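Search this site Enter keywords Go
Print this page | E-mail to a colleague

Destside bottle-handling cell – Saturday check, June

Comments by Notburga Ammann, with thanks to Nour Awwad for the second pair of hands.

1. Emergency stop and door switch. OK, both tried twice.

2. Arm mounting bolts. OK. The paint marks still line up, bless them.

3. Gripper pads. Worn on the inner side, but good for another week I should think. Spares are in the Lightfoot drawer.

4. Bottle seated upright in the blue holder, cap on.

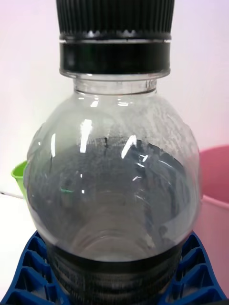 5. Approach speed. Set to 80 as agreed, and please do leave it there, however tempting it is to hurry things along at the end of a long shift! The cycle counter read 564 when I started, and the pads are due for changing at around 2000.

6. Wrist camera focus and lighting.
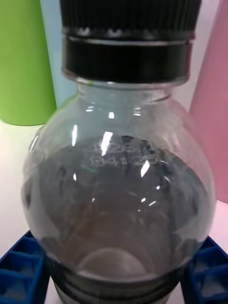 Lighting is the item I'd like us all to spend a little more time on. The lamp was moved when the Drondora bracket went in, and I haven't quite made my peace with it – there is a bright slanted streak across the clear plastic, and the faint print inside the darker part is hard work to read. Marked as ATTENTION. Nour will try the lamp a touch lower.

7. Cable run to the wrist. OK, no rubbing.

Comments (2) | Shared 2 times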